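Two hand-held grippers and a bill for 513 dollars

Posted September 15, 2019

I have been promised a gripper that "just works" often enough that I now flinch when I open the box. So take what follows as coming from someone who wanted to be wrong and mostly wasn't.

Some background for anyone who missed the May post. I have been comparing hand-held grippers, the kind you carry around and squeeze yourself while a camera records what your hands are up to. You do the chore, the camera logs it, and later on somebody tries to get an arm to repeat it. The pitch is that you skip the expensive arm while you collect your data. I like the pitch. I have also read the pitch from four different vendors now, and I could swap the logos without anyone noticing.

The two I had on the bench longest are the Bendano and the Zurgate. Bendano sends you a finished tool with a manual. Zurgate sends you a bag of printed parts and a link to a forum. The Bendano pair cost me 513 dollars with shipping, which their sales page calls "entry level." The Zurgate parts were a good deal less, if you value your evenings at nothing.

What I wanted to know

Whether the squeeze feels the same on both hands. Whether the camera keeps its view when you turn your wrist. Whether the marker cubes get read when you work at a counter and not in a brochure. I don't care about peak grip force. If I want to crush something I own a vise.

Bendano claims 600 recordings between calibrations. I got to 17 before the left hand started reporting itself slightly closed when it was wide open. Support told me to recalibrate. I recalibrated. It drifted again. They then told me it was within tolerance, and when I asked what the tolerance was, the thread went quiet. The Zurgate drifted as well, but at least the forum admits it, and there is a long and bitter discussion of which screw to blame.

Working at the sink

A sink is my favorite torture test. You have a faucet to reach around, a shiny basin, a mug with a handle, and a cloth that never has the same shape twice. A dark glossy counter makes it worse, because every reflection is one more thing for the tracking to chew on. If a gripper setup only behaves on a matte table with one foam block on it, I would like that printed on the box.
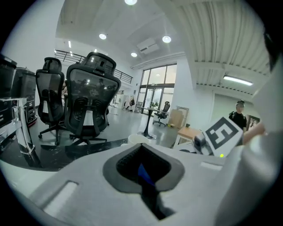 A marker card held up by hand on the gripper's side of things, and a pair of grippers with their marker cubes over the counter: 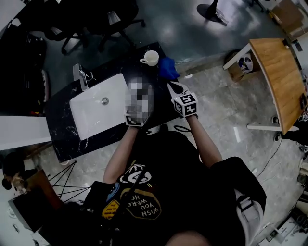

The markers

Black squares on white are old technology and I mean that as praise. When a camera can see one cleanly you get position and angle for the price of a sticker. The trouble is the "when." Turn your wrist the way a person does to reach past a faucet and the face you need points off somewhere useless. Having a pattern on several faces of a cube helps, and I'd never go back to a single flat tag, but it doesn't get rid of the problem.

Overhead lighting matters more than either manual lets on. A bright strip in the wrong place puts glare across a glossy marker and you lose it for a moment. I reprinted mine on dull paper and that did more for me than the Bendano firmware update, which as far as I can tell changed the startup sound.

The cameras

There are two views to argue about. One sits on the gripper and looks out past the fingers with a very wide lens. The other is up high and looks down on your arms. Vendors love the first one because it travels with the tool. It takes in half the building too — chairs, ceiling, whoever is standing about — and I am still not convinced that all that room does a model any good. Golshifteh Fallahi, who has argued with me about this by email for most of the summer, thinks the clutter is the whole point and that I'm being a crank. Could be.

The high view I trust more, if only because I can check it by eye. I can see which hand has what. With the wide lens I'm often guessing.

Where that leaves me

I'm keeping the Bendano for now, out of laziness. The handle is better and I have already paid for it. For the arm side I still have the Barrera controller, which Brultau keeps offering to replace with something that needs a subscription. No thanks. I'll post the drift logs once I've cleaned up the file names.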